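How a scrum works

If you have watched a rugby union match, you will have seen the players bend down, lock together and push against the other team. It is called a scrum. It looks like a big muddle from the touchline, but every player in it has a place and a job.

When does a scrum happen?

The referee gives a scrum after a small mistake. The most common one is a knock-on. A player knocks the ball forward with a hand or an arm, and it hits the ground or another player. Passing the ball forward is another mistake that leads to a scrum. The team that did not make the mistake gets to put the ball in.

A scrum is a way of starting the game again. It also keeps most of the big players in one spot for a few seconds, and that leaves more room for the faster runners on the rest of the pitch.

Who is in it?

Each team has 15 players, and eight of them go into the scrum. These eight are called the forwards. They line up in rows.

The front row has 3 players. The one in the middle is the hooker, and the two on the outside are the props. The props hold the hooker up and take a lot of the weight.

Behind them is the second row, made of two players called locks. They are often the tallest people in the team. They put their heads between the hips of the front row and push.

A flanker stands on each side, and the last player, right at the back, is called the number eight. Rugby shirts are numbered by position, so the number eight really does wear an 8.

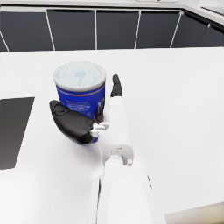 The other important person is the scrum-half, who wears number 9. The scrum-half does not push. He or she rolls the ball into the tunnel, the gap between the two front rows, and then runs round to the back to wait for it.

What does the referee say?

In a grown-up match the referee calls out three words, and the players must wait for each one.

Crouch — the front rows bend their knees and get their heads and shoulders ready.

Bind — each prop takes hold of the shirt of the prop opposite.

Set — the two packs come together.

The ball must not go in until both sides are still and steady. When it does, the hooker tries to drag it back with a foot. That is where the name hooker comes from. The ball then travels back past the other players' feet until it reaches the number eight. The scrum-half can pick it up and pass it, or the number eight can pick it up and run.

Is it safe?

Pushing hard with your head down can be risky, so there are strict rules. Players must keep their backs straight and their heads up. If the scrum falls down, the referee blows the whistle straight away and everyone stops pushing.

Children do not start with full scrums. The youngest players have none at all. Later they learn with 3 players on each side, and nobody is allowed to push. More players are added as they get older.

Rohani Wattimena coaches the under-11s at Zulholm. Her team practises body shape before they touch another player.

"We spend a lot of time on feet and backs," she says. "They bend down, look up and hold still while I count to 4. They think it's easy until their legs start to shake."

Suryani Latuheru plays hooker in that team. She likes being in the middle. "You have a friend on each side holding on to you," she says. "The hard part is listening for the call."

Words to know

Pack: another name for the eight forwards.

Loosehead: the prop on the left of the front row. One side of this player's head is free.

Tighthead: the prop on the right. This player's head goes between two players from the other team.

Put-in: rolling the ball into the scrum.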